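From the Workshop: The Litter Picker Learns to Hold a Bag

2022-04-19

Those of you who come in on open evenings will have noticed that the long bench by the window has been out of action since winter. It has been covered in arm segments, cable ties, coffee and the elbows of people leaning over to ask what we're building. Well, it has a name now (Ukora, after a boat my uncle used to talk about), it has two arms, and it has started picking trash up off a carpet. Not quickly, and not prettily, but it is doing it, and I promised I would write it up for the newsletter as soon as there was something to tell.

For anyone new to the Nustgate workshop, a little background. Antigoni Vasilakis and I started talking about this over the drill press, back when we were both supposed to be fixing other things. She used to clean vacation rentals in Dinonthorpe and had a lot to say about what people leave on a bedroom floor. The sheets and the bathroom she never minded. It was the bending down, room after room, for bottles and wrappers and paper cups. I had been wanting an excuse to build a pair of arms, and you can guess how the rest of that evening went.

We thought at first that one arm would do. Antigoni had a wire hoop on a stand to keep the trash bag open, and the single arm was going to drop things in like a kid playing basketball. The hoop worked fine as long as the litter was next to the hoop. As soon as we spread things out, the arm spent all its time going back and forth, and the stand got knocked over so often that we stopped picking it up between tries. So in went the second arm. The left one now takes the bag by its rim and the right one does the fetching, and the bag can go wherever the mess is.

I should say that holding a bag turned out to be the hard part. A trash bag doesn't have a shape. You can tell an arm where a cup is and the cup will more or less stay there, but a bag slumps, folds over on itself and closes its mouth the minute you look away. We lost most of a month to this. What helped in the end was a small change to the fingers on the left side, plus a habit that Antigoni taught me from her cleaning days, which is to bunch the opening down toward the floor so the plastic holds itself up. She had been doing it for years without thinking about it and it took me watching her hands to see it.

We moved on to a proper bedroom setting once the bench tests were going well. Carpet is a completely different animal from a workbench! Things sink into it a little, the fingers catch on it, and there's furniture to keep clear of, with a bed on one side and a sofa on the other. I had set all my reach limits for a nice bare tabletop and had to do them over again, twice, the second time because I had measured to the wrong side of the wrist.

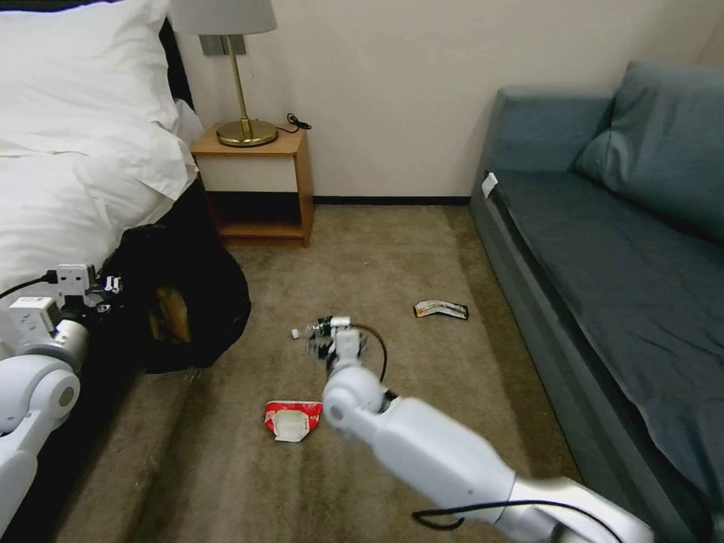
Left arm on the bag, right arm over the bottle, with a wrapper and a paper cup still on the carpet.

The bottle is my favorite of the test pieces, and also the one that gives us the most grief. We crush everything before it goes down, since that's how you find it in real life, and a crumpled clear bottle is a miserable thing for a camera to make sense of. The carpet shows right through it. Our best handle on it so far is the label, so the right arm looks for that first and then works out where the rest of the bottle ought to be. The cup is easier, being nice and red, though it likes to roll when it's nudged. Snack wrappers fall somewhere in the middle. If one is folded up enough to give the fingers an edge, we usually get it, and if it's lying flat we usually push it around the carpet for a while until one of us gives in and hits the stop button.

Now, money, because several people have asked me and I would sooner put it down in one place. We have spent $1,488 on parts out of the project fund, which covers motors for the joints, bearings, wiring and the power supply. The white shells cost us mostly time. Another $700 came from the spring raffle, and we have kept that back for the next round of work and for the things I will no doubt break. Everything is written in the blue notebook in the Ukora drawer, and you're welcome to look through it, though I apologize in advance for the handwriting.

The software side is a bit of a patchwork. The part that plans the movements is called Vrettos, and it began as something Antigoni wrote to run a plotter. It has been stretched a long way since then. It still measures everything from the bottom left corner of a sheet of paper, which made for some very odd behavior when we first turned it loose on a floor. If anyone among you enjoys tidying up other people's code, please come and find us. There will be cookies.

Next on the list are the cables. At the moment they loop out near the fingers and hang down lower than I'd like, and I want them pulled in along the forearm before we try anything closer to the furniture. After that comes the grip pads, which need to be softer, and then teaching the left arm to shuffle the bag along by itself when the right one has cleared a patch. Tying the bag shut is a long way off. Antigoni thinks we can get there by the fall and I think she is being kind.

We are also short of litter, believe it or not. The same few pieces have been through the arms so many times that they have gone limp, and we'd like a wider mix for the next tests. Clean and dry, please: plastic bottles with the caps on, paper cups, chip and candy wrappers, juice cartons if you have them. There is a bin for them under the long bench with my name on it. No glass and no cans with sharp lids.

If you would like to have a go at driving the arms yourself, ask either of us on an open evening. You'll need to tie back long hair, leave your scarf on the hook, and stay behind the tape while the power is on. We start everybody on the paper cup.

Olumide Ibrahim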